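How a School Robotics Club Teaches a Robot to Pick Things Up

5 December 2019

Picking up a glass of water is easy for you. You look at it, reach out and close your hand. For a robot, the same job takes a lot of small steps, and each step has to be worked out by people first.

The students in the Jorkdale Robotics Club are learning how to do this. They meet after school and work on a project called Skukar. The goal of Skukar is to have a robot arm sort bottles and jars for recycling.

What is a robot arm?

A robot arm is a machine with joints, like your shoulder, elbow and wrist. A motor turns each joint. At the end of the arm is the gripper. The gripper does the work of a hand, but it is much simpler. The one the club uses has two fingers that move toward each other and away again. It has no thumb and no palm.

How does it see?

A small camera sits near the gripper, at the arm's wrist. When the arm moves, the camera moves with it. This is a bit like having an eye on the back of your hand. The camera sends pictures to a computer, and the computer looks for shapes and edges that could be a bottle.

Try this at home. Close one eye and touch the tip of a pencil to the tip of another pencil. It is harder than it sounds, isn't it? With one eye, it is hard to tell how far away something is. A robot with one camera has the same trouble.

How does it learn?

There are two ways to tell a robot what to do. One way is to write a program with exact steps: move left, move down, close the fingers. This works well if the bottle is always in the same place. In a recycling bin, it never is.

The other way is to show the robot many times. A student guides the arm to a bottle and closes the gripper. The computer saves what the camera saw and how the arm moved. Then the student puts the bottle in a new spot and does it again. One round of this is called a demonstration. The club saved 48 demonstrations in June — and then found out they needed a lot more.

Why is glass so hard?

Glass causes two kinds of trouble. You can see through clear glass, so the computer may mix up the bottle with the table behind it. Shiny things are a problem too. A metal lid works like a little mirror, and the light on it changes when the camera moves.
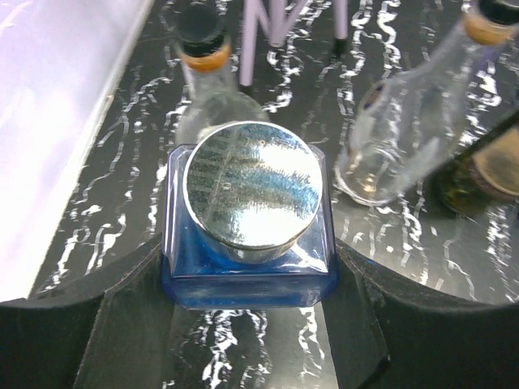
Shape matters as well. A square bottle has flat sides, so two flat fingers can press against it evenly. A round bottle can roll or turn if the fingers touch it off center. A bottle lying down has to be picked up in a different way from one standing up.

Then there is the squeeze. If the fingers press too lightly, the bottle slips. If they press too hard, it could crack. The students start with a light squeeze and add a little at a time.

How is the project going?

In the club's last test, the arm made 59 tries and picked up the bottle in 42 of them. The students wrote down what happened on every miss. Most misses were with clear bottles. Next, they will change the lights in the room and run the same test again.

Words to know

Gripper: the part of a robot that holds things.
Joint: a place where a robot arm bends or turns.
Demonstration: one example of a job, done while the computer saves it.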